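Saturday Hours Return to the Ukley Branch
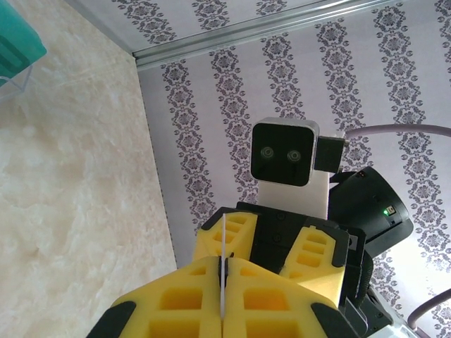

Saeed Rostami
Branch Manager, Ukley Library

Starting in June, the Ukley branch will again be open on Saturday mornings. The doors open at 9 and close at 1. Book returns, printing and the children's room will all be running — the map room stays closed until the new shelves are in.

Parking in the Garier Street lot is free for the first two hours. After that it is 50 cents per half hour, and the machine takes coins only.

We also have 200 new large-print titles on the ground floor. Holds can be placed at the desk or by phone. Ask for Sepehr Kordestani.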